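Search this site Go

The Lamside label office has confirmed that Vikska will release a second cassette, "Lanow," in December. The duo's guitarist spoke with this publication at the label's premises.

"The first tape was made in 4 days," the guitarist said. "We took 17 weeks over this one and dropped half of it."

The edition is limited to 100 copies. Orders will be accepted by mail and at the Bastos record shop. 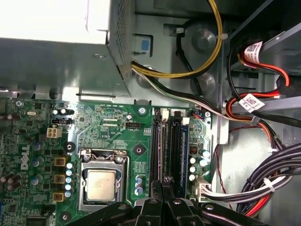 Asked about the closing track, the guitarist stated that it was recorded in a single take. "The organ drifts flat near the end. We voted to keep it."

No tour is planned. The label will publish lyrics with the cassette.

Last updated: December

Comments

tapehead69: Will there be a repress of the first one?

mossy: Ordered mine at Bastos. Side B please!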